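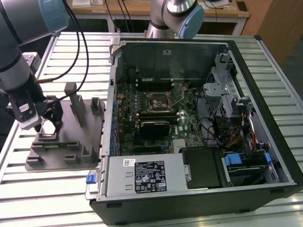
Tower on its side on the slatted table, side panel off.

August 13, 2020
Thermal paste, old stock against new

Started on the paste question Violeta raised in May. We have a drawer of part-used Prulance syringes, none of them labeled with an opening date, and we keep reaching for the new Nyarko tubes instead. Wanted to know if the old stock is worth keeping.

Squeezed a pea-sized dot from each syringe onto a glass slide. The older Prulance comes out in two stages, first a thin clear oil and then the gray paste behind it. Capped one and kneaded the barrel by hand for a few minutes, tried again, still oil first. Nyarko comes out even from the start.

Spread test, glass on glass, same weight on top. Old Prulance left a dry ring in the middle. Nyarko spread to the edges and some came out the sides, so my dot was too big. Repeated with a smaller one and it was fine.

Then the hot plate. Slides at 70 C for 60 minutes, left flat. Old Prulance had a wide oil halo and the middle had gone crumbly. Nyarko had a thin halo. Rüdiger says the halo alone doesn't mean much and I should look at it again after a week standing on edge. Put both slides upright in the rack by the window. Please don't move them.

Load test on the spare board in the back room. Nyarko settled at 63 C. Didn't get a number for the Prulance because the fan header came loose partway and I didn't trust the reading. To redo. 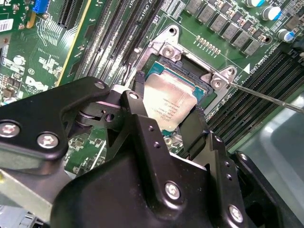

Ullcombe Repair Workshop, Hardware Bench

Cleaning notes, while I remember. Old paste comes off a heat spreader best with a dry wipe first and alcohol second. Going straight in with alcohol smears it down over the edge. Coffee filters leave less lint than the paper towels from the kitchen. The orange cleaner works on the really hard stuff but leaves a film, so it needs alcohol after it anyway. Juraj uses a plastic card to lift the crust. I tried it, works well, go slowly near the corners.

We are down to 2 bottles of alcohol. Roscoe is adding it to the Vurau order.

Storage: syringes tip down, cap on, in the cabinet and out of the drawer above the heater. I think the heater is most of the problem, but can't show it with what I have. Would need a fresh tube kept in each place for a few months. Kylie has offered one if somebody else supplies the second.

For now, use Nyarko for anything leaving the building. Old Prulance for practice boards only. I put tape on those syringes and wrote OLD on it.

Still to do
Redo Prulance load test, check fan header first
Look at the upright slides
Write opening dates on the new tubes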